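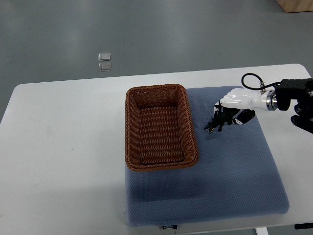

Preschool sleep study finds steady wake time matters more than early bedtime

Children aged three to five who got up at the same time each morning settled faster at night than those whose parents enforced an early bedtime, according to a study released in December by the Grgić Centre for Early Childhood.

The study enrolled 362 families from childcare centres in two regional areas. Parents kept a sleep diary for eight weeks, and each child wore a wrist activity monitor for the first and last week. Complete records were obtained for 200 children.

Sleep onset, defined as the interval between lights out and the first sustained period without movement, was the main outcome. Children whose wake time varied by less than 30 minutes across the week had the shortest intervals. Bedtime on its own had a weak association with sleep onset once daytime naps were taken into account.

"Families are usually told to fix the bedtime first," said lead researcher Esi Opoku. "Our data suggest the morning is the easier end to hold steady, and the evening tends to follow within a couple of weeks."

The association held for children who napped at childcare and for those who had stopped. It was weaker in households where a parent worked rotating shifts, a group the authors describe as too small for separate analysis. 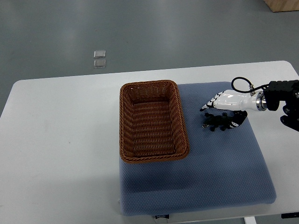
Limits of the data

The diaries were completed by parents, who tend to overestimate how long their children sleep. The researchers compared diary entries with monitor readings and found the largest gaps on weekends. Weekend entries were kept in the analysis but given less weight.

Families chose their own routines and were not assigned to groups, so the results do not show that a fixed wake time causes faster settling. Children who fall asleep easily may also be easier to wake on schedule.

Blagoje Stoyanova, a paediatric sleep nurse at the Dando clinic who was not involved in the work, said the findings were in line with what she sees in practice but should be read with care.

"A child who is up at 6:30 every day and still takes an hour to settle may have something else going on, such as reflux or snoring," she said. "Wake time is one thing to look at."

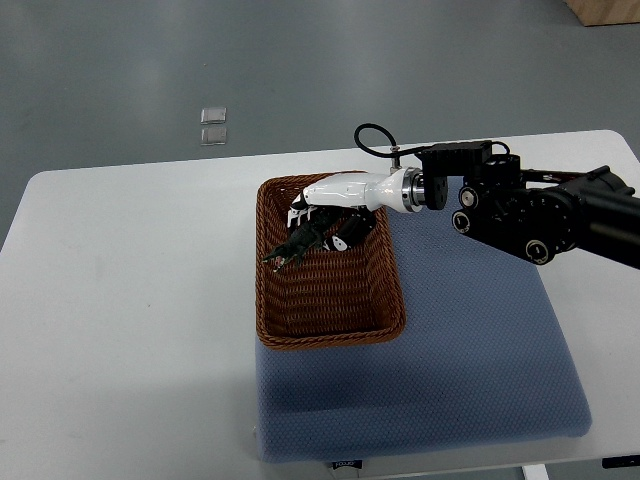
She advised parents to change one part of the routine at a time and to allow at least ten days before judging the effect. Naps that end after 3 pm should be looked at before any change is made to bedtime.

The centre's earlier survey, carried out in 2022, collected questionnaires from 668 parents but did not use activity monitors. Its results on bedtime were inconclusive.

A follow-up study will track the same children through their first year of school. Recruitment of a comparison group is due to open through participating childcare centres once ethics approval has been granted.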